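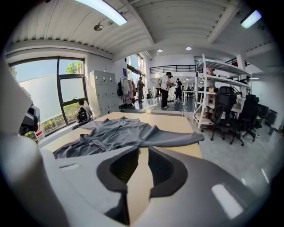 A dark gray garment on a work table.

Senyo Acheampong has spent 20 years testing knitwear for shrinkage, the last four of them running the wash lab at Plalleck. Most of the complaints that reach him concern length.

"People say a sweater shrank. I ask which direction," he says. "A knit can lose length and gain width in the same wash. The area has barely changed, but the sleeve stops above the wrist and the customer sends it back."

He separates two effects. Relaxation shrinkage is the release of tension put into the fabric during knitting and finishing, and most of it shows up in the first few washes. Felting happens in wool when the fiber scales lock together under agitation, and it can't be reversed.

"With relaxation you can block the piece back to size, up to a point. With felting you have a smaller, thicker sweater."

The lab marks each sample with pairs of reference points 200 mm apart, three pairs lengthwise and three across. Samples are conditioned overnight, measured, washed, dried flat, conditioned again and remeasured. Acheampong rejects any reading taken on fabric that hasn't been back in the conditioning room for the full period.

"Cotton jersey straight from a dryer reads short. Give it the night and some of that comes back."

Last year the lab logged 851 samples, among them a long run of cotton rib from the Jara mill. The rib passed on width and failed on length. The cause was traced to the finishing line, where the cloth was being pulled too hard on its way into the dryer. Jara added overfeed in March and the next lots passed.

On care labels he is less patient. "'Dry flat' is an instruction about weight. A soaked sweater on a hanger carries its own water, and the shoulders take the load."

His own sweaters go in cold water with a short spin. He measures the body length before the first wash and writes it on a card in the drawer.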